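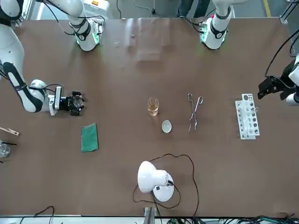 Posted in: Workshop Notes / Machines and Chores

Can a machine clean up after us? Pictures from the Birkura test room

In September I spent one morning at Birkura, where a small team is trying to find out which everyday jobs a pair of robot arms can do. I work in a repair shop and I wash, sort and put away things every day, so for me the question is a practical one. I wanted to see the work from near, and I came home with more notes than pictures.

The job that interested me most was clearing a bench. For a person it is dull work and you think of other things while you do it. For two arms with two fingers each, every object is a separate problem. A glass beaker with liquid in it must stay level the whole way. Tongs are thin and lie flat, so the fingers must come very close to the table. A sponge is soft and forgives a bad grip. I would give the sponge to a beginner, and the team does the same.

Amber Dunmore keeps the results in a paper notebook. On the page she showed me there were 355 attempts at lifting one object and setting it down in a marked place, and 142 of them were good enough that she did not need to correct anything. The team has a simple rule: after 10 bad tries in a row they stop and change something. Sometimes it is the program, sometimes only the place where the object begins.

The lamp was a surprise for me. I expected that glass would be the hardest, but Amber fears the cord more. A cord moves when you move the lamp, and it can catch on other things. In our shop we have the same trouble, only we have learned to hold the cord with the other hand.

So, can they do the chores yet? My answer is: some parts, slowly. Picking up a dish – yes, I believe it. Clearing a full bench before closing time, with me already holding my coat – no. Amber wants to try a full clearing with eight objects next, and she has promised to write to me when it is done. I will add her numbers to this page.

Tags: robots, cleaning up, shop work, Birkura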